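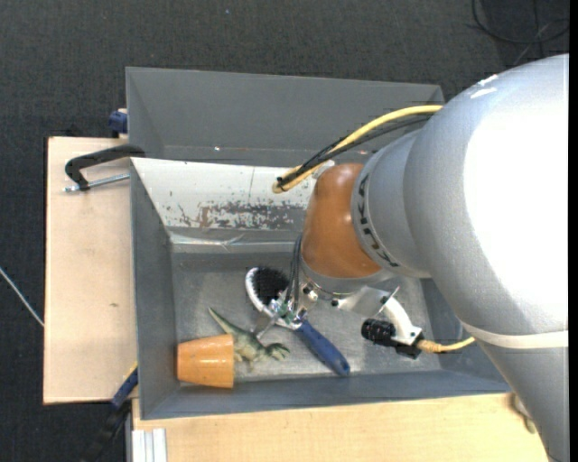

Gray bin with the brush, the orange cup and the green dinosaur; second bin behind.

April, 4:40 pm, dye room notebook

Okay, madder again. I know Sibel thinks I should have moved on to weld by now, but the last batch came out the color of canned salmon and I can't leave it like that.

Recipe as run: 400 g of wool yarn (the Katau two-ply, the one that sheds), scoured yesterday, then alum at 8 percent of fiber weight with a little cream of tartar. Left it in the mordant overnight, lid on. Madder went in as ground root this time, tied up in an old pillowcase. Last time I let it float free and I was picking bits out of the skeins for two evenings, never again!

Bath temp is where I went wrong before, I'm nearly sure of it. I let it climb until it simmered, and madder goes brown on you if you do that. So today I kept it at 140 F and sat next to it with a thermometer and a sandwich. It crept up to 155 once while I was on the phone with Rok about the water bill (long story, we're not being overcharged, the meter was read wrong). Turned the burner off, opened the window, back down in ten minutes or so.

Chalk: one level teaspoon. Our tap water is soft and Manju says the reds at Bresness are so much better than ours mainly on account of their hard water. She mailed me a little swatch of theirs and it's pinned inside the back cover, please don't borrow it. I'm still a bit skeptical that it's all the water. They also use older roots.

After an hour the yarn looked orange and I nearly gave up on it. After two it was brick. I've left it in to cool in the bath and it'll stay there till morning, so whoever opens up, PLEASE don't drain the big pot.

Small skeins, same bath, pulled early:
Skein A, 30 minutes, peachy, kind of pretty
Skein B, one hour, orange with a pink edge in daylight
Skein C, 90 minutes, iron dip after, muddy plum. Azlan wants this one for his blanket border and he can have it

Skein B has an uneven patch where I tied it too tight. Figure-eight ties, loose, I tell everybody else this and then don't do it myself.

Sulastri asked whether the exhaust bath is worth keeping. I think yes, there was a lot of color left in it last time, and she has that silk scrap she wants to try. Silk would need its own mordant though, and I'd keep it cooler still. Sulastri, if you're reading, the alum is on the low shelf in the Siregar jar, label's peeling.

To do:
Rinse the big batch, cool water, no soap on the first go
Cut lightfastness strips for the window, A through C plus one from the main lot
Reorder root, and ask if they have any of the three-year stuff
Find the lid for the enamel pot

6:15 pm. Bath at 102 F and dropping. Yarn looks redder wet than the Bresness swatch does dry, so that means nothing yet. Going home.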